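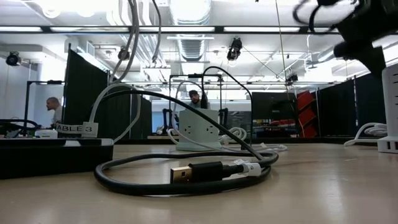
Cable sort-out at the Judbridge workroom, October. Putting this up quick before I forget which bit was which. Only the one photo so far, the rest are on the other phone and I'll add them when it's charged.

So the desk. Power towers, USB cord, white cord, grey cord, all of it up on the table so we could see what we'd got. The black USB one in front is the thick kind, does not like being coiled small. A loose flat loop is as good as it gets. Don't force it.

Tag on the cord near the plug. We're doing these on everything now. Wrap-around type, clear tail goes over the printing so it doesn't rub off. Should have done it years ago.

**Tags, for anyone who asked**

- Ours are Findier, pack of 50, off the shop in Brunner
- Write first, THEN wrap. I did 2 the wrong way round and had to peel them
- Close to the plug, so you can read it without pulling the whole cord out
- Same name both ends or there's no point

**Power towers**

The mint one and the white one. Both staying on the table, not going back on the floor where they got kicked. Mint one by the coiled white cable for now, might move it nearer the wall if the lead reaches. Haven't measured. Nice to have the outlets up at hand height, crawling under there was getting old.

Please leave a gap at the sockets for the fat chargers. They block the one next door every time.

**Coils**

Velcro not twist ties. Twist ties dig in and you can never find the end. Long white leads get a proper bundle, short ones can just lie flat, nobdy needs to coil a short lead.

**Still to do**

- Grey cables. No idea where half of them go, need to trace them back one at a time
- Box of spares under the window, 12 leads in there and not one tagged
- The Zisetti tray for under the desk, part no. 1063, on order. Holds the slack so it isnt all over the top
- Wipe the table down after, before anything goes back

If you've borrowed a USB lead from the drawer pls bring it back this month, tagged or not, and I'll do the tag when it comes in. Anything with a bent plug goes in the recycling tub, don't put it back in the drawer for the next person.

More pics when I get to the drawer.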